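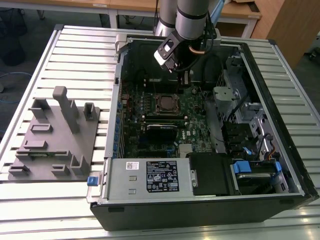 The gripper over the motherboard of an open desktop tower at Istum's workshop.

PAKHOLM, 4 January 2019 - Istum has released version 7 of Runderport, its motion planner for robot arms that take old computers apart. The main change is patience. The planner used to settle for the first path into a case that looked clear, and its idea of clear did not always include cables. It now compares up to 300 candidate paths before the arm moves, and replans if the force reading at the wrist climbs for more than 20 milliseconds.

Planning a single reach takes 5 seconds, long enough for a person with a screwdriver to feel smug. Istum says a faster build is due in February - the same month it promised last year. The Palma office gets the update first.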